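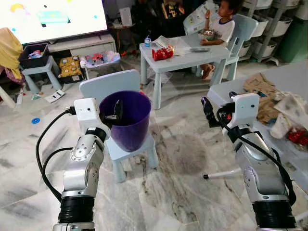 Derkell Community Gym
Members' meeting, January
Held in the upstairs studio, 7.15pm

2 Comments

Present: the chair, the secretary, the membership lead, the head coach, the equipment lead and members as signed in. Apologies were received from the youth coach and from the early morning class lead.

1. Minutes of the last meeting

The minutes were agreed with one correction. Under item 4, "rowing machines" should read "exercise bikes". The secretary will amend the copy on the noticeboard.

2. Matters arising

The changing room heater has been repaired. The landlord has accepted that the drain by the back door is his to maintain, but has not given a date for the work. The secretary will write again.

The chin-up bar extension is still on hold. The fitter wants to see the wall drawings before he quotes, and the drawings are with the landlord's agent.

3. Membership

The membership lead reported 353 members, of whom 103 are on the off-peak rate. Numbers on the off-peak rate have grown since the lunchtime class started and the full rate has stayed level.

There was discussion of members on the off-peak rate staying past 4pm. Staff on the desk have been asking people to finish up, and some have taken it badly. A member said the rule is not written anywhere in the changing rooms and she had only learned of it at the desk. Another said he had been told 4.30. The meeting agreed that off-peak members must have finished training by 4pm but may use the showers after that. A notice will go up and the wording on the joining form will be changed to match.

The Merkar booking system was raised again. Several members are still being logged out when they try to cancel a class, and are then marked as not attending. The membership lead has removed the marks by hand where people have told her. She has asked Merkar for a fix and has been given a reference but no answer. Until it is sorted, members should cancel by ringing the desk.

4. Class timetable

The head coach proposed moving the evening barbell class from 6pm to 6.30pm. Those travelling by bus from Quezada Road arrive after the warm-up has started, and the coach is having to run it twice. Against this, two parents said a later finish would be difficult with children at home. The chair asked for a show of hands. The move was carried and will be tried until Easter, then looked at again.

The beginners' course will run again in February, on the same plan as in the autumn. Places are limited by the number of light bars. The head coach asked that regular members keep clear of the far platform during the course, as people learning to lift do not like being stepped around.

The mobility class has been poorly attended. It was suggested that it be shortened and put directly after the barbell class so that people are already in the building. The head coach was willing to try this. The class lead was not present and will be asked before anything is changed.

A member asked whether open gym could be extended at weekends. The chair said this depends on having a qualified person on the floor, and at present there is no one free to do it. Anyone with a current coaching certificate who would like to help should speak to the head coach.

5. Equipment and flooring

The equipment lead went through the quotes for replacing the rubber flooring under the racks. Sterkodex can supply thicker tiles and would take the old ones away. A second firm came in cheaper but would not remove the old floor, and its tiles are thinner than those down now. After some discussion the meeting preferred Sterkodex — the noise complaints from the unit below were the main concern. The equipment lead will ask whether the work can be done over two evenings so that the gym need not close.

It was agreed to set aside £400 for small replacements this spring. The list so far is skipping ropes, collars, chalk and resistance bands. The request for a second sled was turned down as there is nowhere to keep it.

The bench with the split cover has been taped. A member said the tape is coming away and catches on clothing. The bench will be taken off the floor until it has been re-covered.

Members are again reminded to strip their bars. Plates were left on overnight more than once in December. The head coach would like to avoid a sign about it, but will put one up if it carries on.

6. Spring competition

The in-house competition will be held in March. There will be a beginners' section, an open section and a pairs event. The head coach has drafted the workouts and will publish the movements, though not the order or the weights, two weeks beforehand.

Judges are needed. Those taking part in one section can judge another. A short briefing will be given on the standards for squats and wall balls, which caused arguments last year.

It was asked whether family and friends could watch. They can, from the mezzanine only — the floor will be too crowded. Food will be on a bring-and-share basis and a list will go on the noticeboard.

7. Any other business

Parking. The florist has asked that members stop using the two bays beside her door before 9am. The chair will send a message to all members.

Music. A request was made for the volume to be lower during coaching. The head coach agreed to turn it down while movements are being explained.

Lost property. Everything left from last year will be given to charity at the end of the month. There are a number of single trainers.

The meeting closed at 8.50pm. The next meeting will be in April, in the same room.

14 Shares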